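2023-06-23

Bookbinding bench, Skiltum shop. Paste and board warp, continued from the November batch.

Problem as before: case boards pull toward the outside after covering and do not come back when the endpapers go down. Éabha Moynihan had four of the Ullcombe ledgers back from the shelf and all four bow at the fore edge. Worst one rocks when laid flat on glass.

Changed one thing this time, the paste. Old mix was wheat starch, 1 part to 5 water, brushed full strength on the cloth. New mix is the same starch cut further and then combined with PVA, 75 percent paste to 25 PVA by volume. Cooked the starch 30 minutes on low, stirring, then strained it twice through the fine sieve. First straining left more lumps than I like. Suspect the soak was too short. Next time soak overnight.

Boards: gray, 2 mm, grain parallel to spine. Checked grain by flexing every sheet before cutting. One sheet from the Bowen stack was marked long grain and is short grain. Put it aside for box trays and wrote on it in pencil. Check the rest of that stack before anyone cuts from it.

Cut 8 pairs. Square on all but the last pair, which ran out of true at the tail by less than a blade width. Trimmed and kept.

Covering went as normal. Open time of the mix is shorter than straight paste but long enough for turn-ins if the corners are cut beforehand. Bone folder through silicone release paper, otherwise the cloth polishes. Head and tail first, then fore edge.

Linings: half the cases got a lining of Fukmont text-weight on the inside of the boards before casing in, grain matched. The other half got none. Marked L and N inside the spine. If the lined ones stay flat and the unlined ones bow, the paste was never the main cause and we can go back to the cheaper mix.

Pressing: between blotters and boards, light weight for the first hour, then the iron press. Change blotters before leaving. Do not pull anything early to look at it — the last batch got handled too soon and I can't separate that from the paste.

To do:
Measure bow at the fore edge with feeler gauges, both boards, same spot each time.
Log humidity next to each reading.
Order blotters.
Ask Éabha whether the Ullcombe shelf backs onto the outside wall.

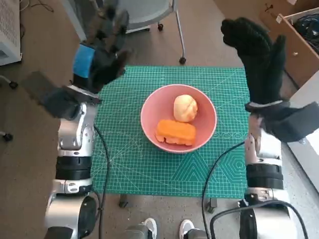

Green grid mat with the pink bowl on it.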